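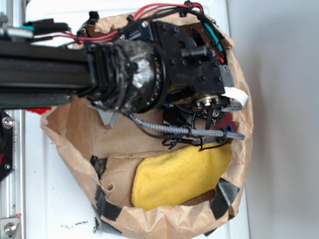
Count the Bad Demonstrations Too

4 min read

Rocío Guzmán's group at Prandale logged 574 teleoperated demonstrations in March and discarded 100 of them before training. The usual grounds were hesitation: the operator stopped above the bag, backed out, came in again at another angle. I think discarding them was a mistake.

A paper bag hides the fingers from most viewpoints and its walls give when touched. An operator working by remote control has to correct constantly -- and those corrections are the data a policy lacks when it drifts. Clean runs teach only the clean path.

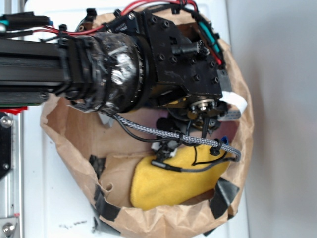 Gripper inside the bag, above the soft yellow item.

Orlando Henao objects that hesitation also teaches dithering. Fair. Label it, then, and weight it down. Deleting it should need a stated reason in the log.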